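Course: Computer Skills for the Office, Part 2
Handout 6 – Backup Copies and How to Plan Them
Irkdale Evening School, Oct 19, 2020

Please read sections 1 to 4 before the class. Section 5 we will do together in the room, and the homework is at the end.

1. What we mean by a backup

A backup is a second copy of your data which is kept apart from the first one. The word "apart" is important. If you copy a folder from the desktop to another folder on the same disk, you have two copies, but one broken disk takes both of them.

Synchronization is also different from backup. A sync program makes two places look the same. When you delete a file in one place, it is deleted in the other place too, often within seconds. Many students wrote in the August test that a sync folder is a backup. I gave half a point for this answer, but please do not write it again in the final test.

2. Three types of backup

Full backup. All the selected files are copied every time. It is simple to restore, but it needs much time and space.

Incremental backup. Only the files which changed after the last backup of any type are copied. It is quick to make. To restore, you need the last full backup and every incremental one after it, in the right order. If one is missing, the later ones can be of little use.

Differential backup. Only the files which changed after the last full backup are copied. It grows bigger each day until the next full backup. To restore, you need only two sets.

3. A small calculation

The company Skotberg has 475 GB of office data on its server. It makes a full backup every Sunday night, and each working day 2 GB of new or changed data appears. For this exercise we suppose that these are different files each day.

Incremental: each of the five working days adds 2 GB, so the week needs 475 + 10 = 485 GB.
Differential: the days add 2, 4, 6, 8 and 10 GB, so the week needs 475 + 30 = 505 GB.

The difference is small here. Try the same calculation with 70 GB of changes a day (a video studio, for instance) and you will see why the choice of type matters. Compression is not included in these numbers. Text files become much smaller when compressed, photos and video almost not.

4. Where to keep the copies

External disk: cheap and fast. Disconnect it after the backup is finished, otherwise a harmful program can reach it as well.
Network storage: comfortable for several users, but it usually stands in the same building as the computers.
Online storage: safe from fire and theft in the office. The first upload can take days on a slow line. Check who has the password.

A common rule says three copies, on two kinds of media, with one copy in another place. The original counts as one of the three.

5. Practical work in class

We use the program Vurniter, which is installed on all machines in the computer room. Work in pairs.

Step 1. Open the folder Türkmen on drive D. It contains 81 files of different types. Write down the total size.

Step 2. Create a new job in Vurniter, choose "Full" and select the external disk as the target. Run the job and save the log.

Step 3. Change two text files, add one new file, and run an incremental job. Compare the new log with the first one – which files are listed? Print both logs and staple them together with your names on the first page. 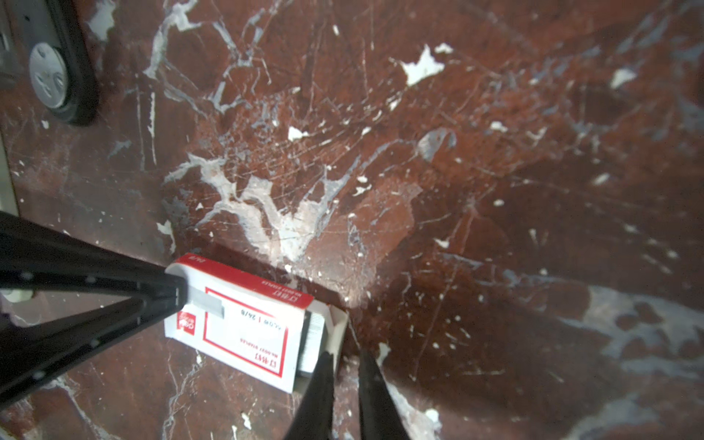

Step 4. Delete the whole folder Türkmen. Restore it from your backup to a new folder, not to the old place.

Step 5. Open at least three restored files of different types. A file which appears in the list can still be damaged, so looking at the names is not enough.

Homework

a) Write a backup plan for a small firm with 2000 customer records and one server. One page is enough. Say which type you choose, how often it runs, and who checks the log.
b) Explain in your own words why a restore test is necessary.
c) Read the chapter on file systems for the next handout.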